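Ticket: Nomination form won't submit, then submits twice
Category: Business Awards portal
Opened by: Su-chen Poon
Status: Resolved

March 5, 2019, 9:12 am

Hi team,

Me again, sorry! I'm trying to put our owner up for the Rirkstead Young Business Leaders list and the form is beating me. I get all the way to the last page, hit Submit, and it goes grey for a bit and then drops me back on page one with everything blank. No error, no email, nothing. I've done it three times now and I'm getting very good at typing our ABN.

I'm on a Windows laptop, Chrome, office wifi. I tried it on my phone at morning tea as well and got the same thing, except on the phone it kept the business name (Gremen Grocers) and lost the rest.

The "why they deserve it" box says 2,000 characters and mine is under that, I checked it in Word. Both referees are filled in. The photo upload has a green tick next to it.

Nominations close Friday at five so I'm a bit toey about it.

9:58 am, reply from support

Hi Su-chen, thanks for the detail. Could you check two things? First, does the nominee's name contain any accented or special letters? Second, is the date of birth entered with slashes? Please don't resubmit until we've looked at the log.

10:20 am

Well, yes to the first one! His surname is Hafþórsson, with the funny letter in the middle that looks like a p and a b had a baby. I've been pasting it in from his email signature because I can't find it on my keyboard. Date of birth has slashes, day first. 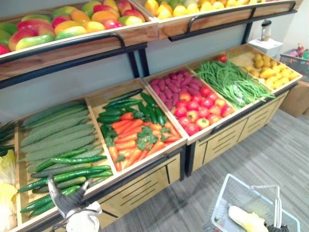 I should also say I did resubmit once more before I saw your message — whoops. I swapped the odd letter for a plain "th" and it went through to a page saying "Thank you for your nomination". So that's good, but then I got two confirmation emails a minute apart with different reference numbers, one ending in 70 and one ending in 86. The one ending in 86 has his name spelt with a question mark in it. I really don't want the judges opening that one first.

Also, the progress bar on the thank you page says 100 per cent but my dashboard still says Draft. Is that normal?

11:35 am, reply from support

Thanks, that helps a lot. The name field was rejecting the character but one of your earlier attempts had been queued, and it was released when the later one went through. We've passed it to Fatuvico, who host the form for us. The Draft label is a display problem and clears when the page cache does. Which of the two would you like to keep?

11:41 am

Keep the 70 one please, and bin the 86. Could someone fix the spelling on your side so he gets his proper letter back? If he makes the list they'll engrave it on the plaque, and he's had it wrong on everything from his library card to his footy club trophy since he was a kid.

2:16 pm, reply from support

Duplicate removed. Surname corrected by hand on the remaining nomination. Fatuvico have updated the field so it accepts the full character set. Could you log out, log back in and confirm what you see?

2:30 pm

Logged out, logged in, had to reset my password because of course I did. Dashboard shows one nomination, Submitted, and the name is right. The photo had gone missing, but I uploaded it again and it stuck this time.

One small thing for when you've got a minute — the PDF copy still prints the old "th" spelling. Not urgent, the judges don't get the PDF as far as I know. Happy for you to close this. Thanks heaps!

3:05 pm, reply from support

Confirmed, judges read from the portal only. PDF template logged as a separate ticket. Closing this one.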